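Onu: a student dataset of a robot arm working on desktop PCs

README, release 2

Onu is a set of recordings made by the Raltetti robotics club. We wanted our arm to handle processors and memory modules, first on a grey practice board and then inside a proper desktop tower, and we ended up with so much good footage that it seemed a shame to keep it to ourselves!

What's in it

902 short episodes, recorded by 18 club members over one very busy term. Each episode has wrist camera video, joint positions, gripper opening and a line of plain text saying what the operator was trying to do. Everything was driven by hand through our own control program, Virkeo (separate repo, also free to use).

Wrist camera stills:

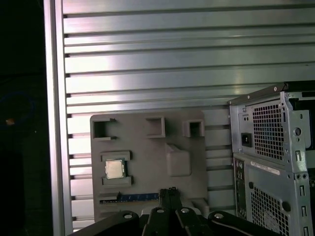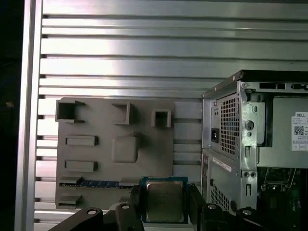
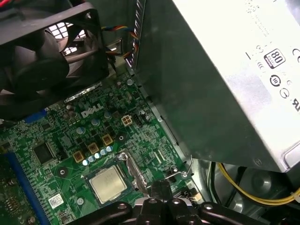
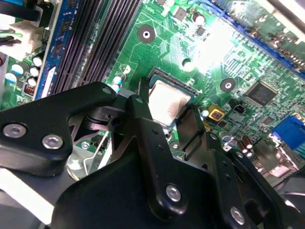

How the episodes are sorted

practice/ holds anything done on the grey board
tower/ holds anything done inside the computer case
misc/ holds 52 episodes we couldn't agree on, mostly people changing their minds halfway through

Failed tries are kept in and marked fail in labels.csv. Please don't throw them out before you've had a look. Some of our favourite recordings are in there, and the recoveries are great for training.

Known problems

Glare off bare metal is the big one. We tried moving the lamp and it only moved the glare. The gripper also covers a fair bit of the view at close range, so small parts can vanish right when you'd most like to see them. Gripper opening wasn't logged for the first few practice episodes (sorry, that was a typo in the config, fixed in May).

Getting started

Unpack the archive, run check_files.py, then open view_episode.py with any episode number. A regular laptop handles it fine.

Using it

Free for classes, clubs and research. If you build something with it, tell us! We're taking our own trained model to the Gronetau student meet and would love to compare results.

Questions and corrections go to Balakrishnan Suvarna, who looks after the labels, or just open an issue.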